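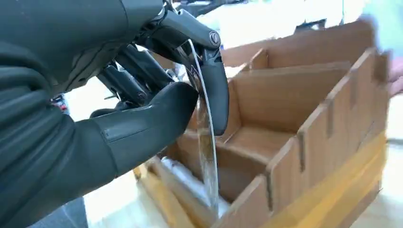
The Planner That Waits for Its Fingers

Clear film is a bad thing to hand to a depth camera. The sensor returns the cardboard behind it, or nothing, and a planner fed that data will close the hand on air. At Skurkis, a small control software firm in Claltosville, the answer has been to trust the depth map less and the motors more.

The stack is called Nygård. It runs in two layers. A slow layer picks a grasp and a target compartment from color images. A fast layer closes the thumb and index finger until motor current rises, then holds force and reports what it has. If the rise never comes, the slow layer gets a failure code and replans.

"Most of our code used to be about finding the sheet," says Kerstin Midtbø, who wrote the fast layer. "Now most of it is about knowing we have one."

Dividers are the harder part. Each compartment is modeled as a box with an open top, and the walls are padded by 2 millimeters in the collision check. With more padding, the planner refused narrow cells. With less, the fingers scraped.

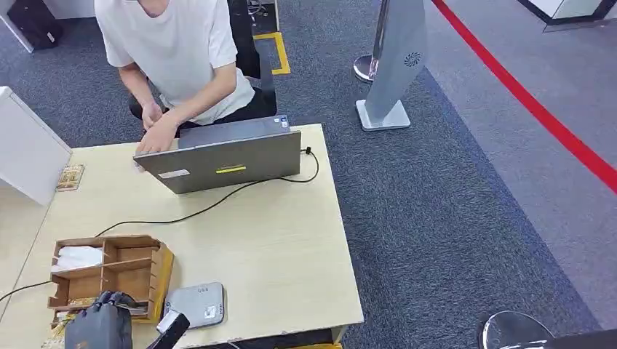

Desk setup, with the laptop open behind the compartment organizer.

Tooling took longer than control. Every attempt is logged with both camera streams, joint states and the planner's ranked candidates, and Fabrice Lacroix built a viewer that replays them on one timeline. The November release was tested against 657 logged attempts. Of the failures, 40 came down to clock drift between the wrist camera and the arm - a fault the planner could not have fixed.

Drift is now checked at startup. The next item is release detection, where film clings to a finger after the hand opens and the current reading looks the same either way. Midtbø is trying a short wrist shake with a second image. It adds time to each cycle, and Lacroix wants it off by default.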